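중간보고서: 구금 통지 및 변호인 접견 모니터링 사업

수신: 플루미에 재단(Plumier) 공공책임성 프로그램
제출: 아티스 법률감시센터(Atis)
보고 대상 기간: 사업 1단계 개시 이후 6월까지
작성: 무라카미 소타(조사팀), 제우디투 하드구(법률팀)

1. 보고 개요

본 보고서는 지방자치단체 소속 공무원과 지방의회 의원이 수사기관에 의해 신병이 확보된 사건에서 가족 통지, 변호인 접견, 조사시간 기록이 관련 규정에 따라 이행되었는지를 점검하는 사업의 중간 경과를 기술한다. 개별 사건의 유무죄 또는 수사 착수의 정치적 배경은 조사 범위에 포함하지 않는다. 사업계획서 제2장에서 정한 세 개 작업 항목(기록 수집, 면담, 제도 비교) 가운데 기록 수집은 1차 목표를 달성하였고, 면담은 일부 지연되었으며, 제도 비교는 초안 단계에 있다.

2. 기록 수집

2.1 수집 현황
보고 기간 중 정보공개 청구와 변호인 제공 자료를 통하여 약 200건의 문서를 확보하였다. 문서의 종류는 체포 통지서, 접견 신청서 및 접견 기록부, 조사시간 확인서, 석방 지휘서 사본이다. 동일 사건에 속하는 문서를 병합한 결과 분석 단위가 되는 사건은 32건으로 확정되었다.

2.2 자료의 품질
접견 기록부는 기관별로 서식이 상이하다. 일부 기관은 신청 시각과 허가 시각을 구분하여 기재하나, 다른 기관은 허가 시각만을 기재한다. 후자의 경우 대기시간을 산출할 수 없으므로 해당 변수는 결측으로 처리하였다. 9건에서는 통지서의 발송일과 통지 대상자의 수령일이 모두 누락되어 있어 보완 청구를 제기하였으며, 현재 회신을 기다리고 있다.

2.3 코딩 절차
조사원 두 명이 동일 문서를 독립적으로 코딩한 후 불일치 항목을 법률팀이 조정한다. 불일치는 주로 '임의동행'과 '체포'의 구분에서 발생하였다. 이에 따라 코딩 지침 해당 항목을 개정하여, 문서상의 명칭과 관계없이 퇴거 가능 여부에 관한 고지가 기록되어 있는지를 우선 기준으로 삼도록 하였다. 개정 전에 코딩된 사건은 전부 재코딩하였다.

3. 면담

3.1 대상 및 진행
면담 대상은 신병이 확보되었다가 석방된 공무원, 그 가족, 사건을 수임한 변호인의 세 집단으로 구분된다. 변호인 면담은 계획대로 종료되었다. 당사자 면담은 7명에 대하여 완료되었으며, 나머지 대상자 중 다수는 징계 절차가 계속 중이라는 점을 들어 면담 연기를 요청하였다. 연기 요청은 모두 수용하였고, 재접촉 시점은 각 징계 절차의 종결 이후로 정하였다.

3.2 반복적으로 확인되는 진술
당사자 면담에서는 다음 사항이 반복하여 진술되었다. 첫째, 이른 오전에 자택에서 동행 요구를 받은 경우 가족에 대한 통지가 구두로 이루어지고 서면 통지는 석방 이후에 도달하였다. 둘째, 저녁에 석방된 뒤 같은 날 다시 체포된 경우 최초 조사시간이 이후의 조사시간에 합산되지 않았다. 두 번째 사항은 조사시간 상한 규정의 실효성과 직접 관련되므로 최종보고서에서 별도의 절로 다룰 예정이다. 다만 현 단계에서는 문서 기록과의 대조가 끝나지 않았으므로 확정된 결과로 인용하지 않기를 요청한다.

3.3 면담 자료의 보호
녹취 파일은 암호화된 저장장치에 보관하며, 녹취록 작성 후 성명, 직위, 소속 부서를 기호로 치환한다. 치환 대응표는 법률팀이 분리 보관한다. 소규모 자치단체의 경우 직위만으로도 당사자가 특정될 수 있으므로 직급 구간만을 표기하기로 하였다.

4. 제도 비교

리트비넨코 연구소(Lytvynenko)에 위탁한 제도 비교 연구는 초안이 제출되었다. 초안은 통지 의무의 발생 시점, 위반 시 효과, 독립적 점검기관의 유무를 비교 항목으로 한다. 법률팀은 검토 의견에서 위반 시 효과의 서술이 증거능력 배제에 편중되어 있음을 지적하고, 담당자 징계 및 손해배상에 관한 보완을 요구하였다. 수정본은 차기 보고 기간 내에 제출될 예정이다.

5. 예산 집행

인건비와 자료 복사비는 계획 범위 내에서 집행되었다. 면담 출장비는 일정 연기로 집행률이 낮으며, 잔액은 동일 비목으로 이월하고자 한다. 번역비는 제도 비교 연구의 부속 법령 번역 분량이 증가하여 초과가 예상된다. 이에 대하여는 비목 간 전용 승인을 별도 문서로 신청한다.

6. 위험 요인 및 대응

가. 정보공개 거부: 수사 중이라는 사유로 비공개 결정이 내려진 청구에 대하여는 이의신청을 제기하였다. 인용되지 않을 경우 변호인 제공 자료로 대체하되, 출처의 차이를 분석표에 표시한다.

나. 표본 편향: 변호인을 통하여 확보한 사건은 변호인이 선임된 사건에 한정된다. 미선임 사건을 포함하기 위하여 지방의회 사무국을 경유한 안내문 배포를 협의 중이다.

다. 면담 대상자의 이탈: 연기 요청자에 대하여는 서면 질의 방식을 병행하여 제시한다. 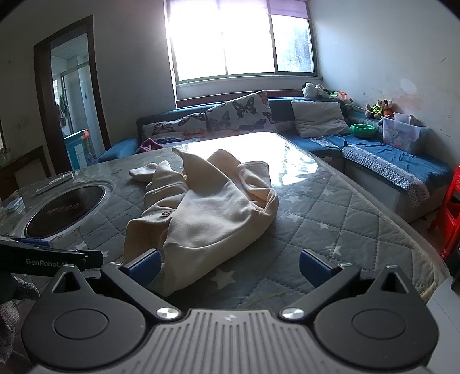 7. 차기 보고 기간 계획

7.1 보완 청구에 대한 회신을 반영하여 사건별 시간표를 확정한다. 회신이 없는 사건은 통지 관련 분석에서 제외하고 접견 관련 분석에만 포함한다.

7.2 코딩 결과의 외부 검증을 도드베리 감사법인(Dodberg)에 의뢰한다. 검증 범위는 무작위로 추출한 사건의 원문 대조로 한정하며, 면담 자료는 제공하지 않는다.

7.3 접견 기록부 표준 서식안을 작성하여 변호인 집단의 의견을 수렴한다. 서식안에는 신청 시각, 허가 시각, 접견 개시 및 종료 시각, 지연 사유를 필수 기재 항목으로 둔다.

8. 재단에 대한 요청 사항

비목 간 전용 승인 여부를 차기 분할금 지급 이전에 통보하여 주기 바란다. 또한 당사자 면담의 완료 기한을 최종보고서 초안 제출 시점까지 연장하는 데 대한 동의를 요청한다. 연장이 승인되더라도 최종보고서의 제출 기한은 변경되지 않는다.

첨부: 개정 코딩 지침, 비목별 집행 내역, 제도 비교 초안에 대한 검토 의견서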